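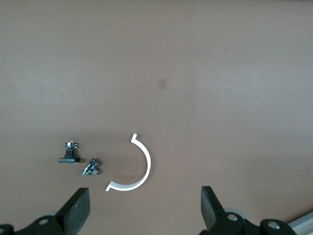

Citley, July 26, 2026

I went to the Peturitz open day expecting to be sold something, and I was, though it took them until the gift table. The flyer had promised "a full look behind the kit." Peturitz makes repair and build kits, the boxed kind with a booklet and a lot of little bags, and I have bought enough of them to have opinions. My last one, a Miranda fan kit, arrived with two of one bracket and none of the other. I brought that up early and got a sympathetic nod.

The building is out past the Citley rail yard. Parking was free and badly marked. They sent us in by groups, and mine waited 25 minutes in a hallway with a coffee urn and a wall of framed kit boxes going back to the first one. I read all the boxes. The older ones had a parts list printed on the back, with drawings. The newer ones have a photo of a smiling family and a web address.

## The bins

Our guide was Covadonga Cantero, who runs the sorting room on weekdays and clearly knows it well. She walked us along the storage aisle first. There are 3,000 bins, which is a big number to hear in a speech and a less exciting one to walk past, since a bin is a bin. Each has a paper label with a part number and no picture. I asked how a new employee tells one number from the next, and she said they learn. Fine, but they learn on somebody's kit.

To be fair, the aisle was tidy. The labels were straight, the lids were on, and the floor had been swept, whether for us or as a habit. One man in our group pulled out a bin of washers and ran his hand through it like a kid with gravel. He was asked to stop.

## The loose parts table

The stop I had come for was the part they call "the strays." Anything that turns up outside its bin during the week, on the floor or in the wrong bag or at the bottom of a crate, goes to a plain brown table to be looked at and put back where it belongs. The one I stood over the longest had hardly anything on it. A white plastic piece shaped like a C, lying flat, with a little tab at each end. A small black part standing up on a flat base, with thin metal pins sticking out of its side. A little metal fitting tipped over between them.

Covadonga asked the group what we thought the white piece was. People said pipe clamp, curtain hook, part of a toy. I said pipe clamp too and then started to doubt it. One end has a tab bent back in toward the opening like a small lip, and the other end's tab points outward, so whatever it grips, it doesn't grip it the same way on both sides. It is also thin. I wouldn't trust it to hold a pipe of any weight, and I told her so. She said it belongs to the Flendano lamp and goes around the cord housing. I have built a Flendano and don't remember it at all. Either I put it on without noticing, which is possible, or I was one of the people whose stray it was.

She used the black part for her talk on handling. Her rule is to pick up anything with pins by the base. The base on this one is wider than the rest of it, so that's easy enough. At my kitchen table, with the bag torn open and everything poured into a soup bowl, I have never once picked up a part by the correct end, and nothing in the booklet told me to. I asked whether the rule was going into the booklet. She wrote it down. We'll see.

The fitting got the least attention and I think it deserved the most. A small metal piece like that is the one you lose. White plastic shows up well on a brown table. Black shows up less well, but it stands up and has a shape to it. A bit of metal lying on its side can pass for any of a dozen other bits of metal, and in my experience it is always the one the last step depends on.

I'll say one good thing about the table itself. The top is a flat, dull brown with no shine to speak of, and light parts stand out on it. There was a white speck over on the right side that I noticed from a step back, and I'm not someone who notices specks. I have since been thinking about my own workbench at home, which is covered in old paint, and on which I could lose a teaspoon.

On the other hand, a faint darker square sits in the surface up past the parts. I took it for a bit of tape laid flat, and the woman next to me said stain. We asked. Covadonga looked at it for a while and said she'd always assumed it was a stain as well. I rubbed the edge of the next table over with my thumb to see if that finish marks easily, and came away none the wiser. If that square were tape marking a spot for something, I'd have expected the person in charge to know what the spot was for. And if it's a stain, that's okay, tables get stained, but the hallway had a poster about "a clean surface for every part."

## What they say about missing parts

This was the bit with slides. A young man in a company polo told us a Flendano kit goes through three checks: by weight, by bag count, and by eye. The weight check, he said, catches nearly all missing parts. I asked what a Flendano box weighs and what the white C weighs. He didn't have the second number. It's a thin strip of plastic. I would bet that a slightly heavier booklet covers for it, and I'd like to be told I'm wrong with a scale in the room.

The bag count seems more solid. They showed us a sheet with 255 lines on it, one for each part number used across the lamp and fan kits, and each line has to be signed off by the person filling the bags. The sheet we saw was signed all the way down in the same pen and the same slant. Maybe one person really did do them one after another. I have signed sheets like that in my own working life and I know how the last page goes.

The check by eye is somebody looking. I have no complaint about somebody looking. I'd put it first.

## Hands-on

They let us fill a bag. You get a card with drawings, a tray, and a seat, and you pick the parts off the tray and drop them in. I got mine right on the second try. The first time I had swapped a short screw for a long one, and I only caught it when the girl across from me, maybe nine years old, said hers looked different. She had hers done before any of the adults. The cards are good, by the way. They're drawn at actual size, so you can lay a part on its drawing and see whether it matches. I asked if the cards come in the kit and they do not. That is a strange thing to leave out of the box.

## The gift table and getting out

Everyone left with a tote bag and a coupon for $50 off a Miranda, which costs enough that the coupon doesn't settle the matter. No strays were for sale. I would have bought a handful, and I wasn't the only one asking. Covadonga said a spare parts counter has been talked about for October. When I asked who was doing the talking, she laughed and said mostly her.

Would I go again? For the sorting room, yes, if they let people stand at the tables longer and skip the slides. I'd tell anyone with a half-finished kit at home to bring the booklet along and ask about the parts by name, because the people on the floor know the answers even where the boxes don't. Go in the morning. By noon the coffee was gone and they were down to the powdered creamer, and the line for the bag-filling seats went back past the restrooms.

I looked under my bench when I got home. No bracket, but I did find a screw that I'm fairly sure is from the Flendano, and the lamp has been working without it since last winter.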